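Joditz to Open in Cinemas in July

The distributor Troltstead has confirmed that Joditz, the second feature from director Ctibor Šťastný, will open in Canadian cinemas in July. The film runs for two hours and seven minutes and will be shown in Czech with English subtitles.

Zdeňka Danko plays a ferry inspector who returns to her home village to close the crossing her father once ran. Ľubomír Tichý appears as the father. Readers of this blog may remember the pair from Hrubý, which I reviewed favourably on its festival run, with some reservations regarding the final act.

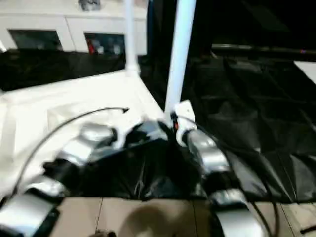

Page last modified: Saturday, 7:02 pm

The screenplay is credited to Eilidh MacKinnon, who adapted her own stage play. The theatre version had a cast of two and a single set. Mr. Šťastný has kept the long kitchen conversation from the play and moved most of the remaining action outdoors.

Opening night will be held in a theatre with 593 seats, of which 300 are reserved for members of the film society. Remaining tickets will be released at noon on the day. A review will be posted here following the first public screening.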